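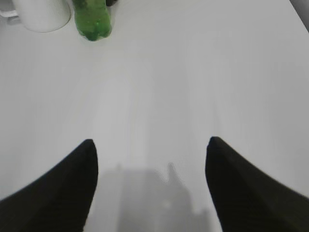
Why is the second batch of paste going lumpy when the first one didn't?
The flour went in too fast and the water was off the boil by then. Same recipe, same pan, different person stirring (me).

Jul 6, 2018, Dodcombe bindery

Wheat paste, batch 2. Sieved it twice, still grainy. Fine for sticking down waste sheets, not going anywhere near the Leclerc ledgers. Made a third lot after lunch, slurry mixed cold first, then into the hot water a spoon at a time. Much better, goes on like custard. Jar is in the fridge door with a green lid. Please don't put it behind the milk, it freezes at the back.

Leclerc ledger, vol. 6. Spine leather finally off. Took most of the morning. Red rot all the way through at the head, the tail end still has a bit of life in it. Kept the two label pieces, they are in an envelope inside the front board. Old glue underneath is animal glue, very thick, came up with a poultice left on for 36 minutes. Tried less, it only went tacky and dragged the paper. Tried more on a small patch and the water got into the folds, so don't.

Sewing is sound apart from the first two sections. Thread snapped at the kettle stitch, both ends. Thinking I'll resew just those and link in to the third rather than pull the whole thing. Mekdes disagrees, says it will hinge there and we'll see it back in five years. She may be right. Asked her to look again on Monday with the boards off.

Page count: 287 leaves, and the old pencil numbering skips one in the middle of the wool accounts. Nothing torn out that I can find, no stub. I think the clerk just missed a number. Wrote it on the condition sheet anyway so Consuelo doesn't go hunting for it.

Paper repairs. Used the thinner tissue on the gutter tears, the heavier one on the corner losses. The heavy one cockles if you don't get weight on it straight away. Blotter, board, brick, leave it alone. I didn't leave it alone and had to redo f. 14. Toned tissue from the old packet is too yellow next to this paper, it wants something greyer. Hugo has some tea-coloured scraps in his drawer, will ask.

Leather. Calf from Dilleck came, two skins. One lovely, one has a great long scar down the good side so the usable bit is smaller than it looks. Cut the spine piece from the clean one, paper pattern first. Pared the edges with the French knife, sharpened it halfway becuase it was skating. Still a bit thick at the head cap, needs another go before it gets wet. Kulsoom says hold it up to the window and look for the dark bits, which does work.

Invoice ref on the Dilleck box is 2635 if anyone needs to ring them about the scar. I would quite like someone to ring them about the scar.

Press. The big nipping press is sticking on the way up again. Wiped the thread and put a drop of oil on, a bit better. Wipe the platen before you use it.

Monique wants the Hostura atlas moved up as the family are coming to see it later in July. Told her the boards aren't even laced on. She said could it just look finished. It could look tidy. Will make a wrapper for it, grey card, tape ties.

Still to do
- resew sections 1 and 2, after Mekdes has looked
- pare head cap
- greyer tissue, see Hugo
- linen thread, 18/3, nearly out
- wrapper for atlas, measure again, the first mesurements were from before the spine was flattened
- blotters on the rack need turning, top shelf still damp at 5

Bone folder missing again, the small one with the nick in it. If it's in your apron please put it back.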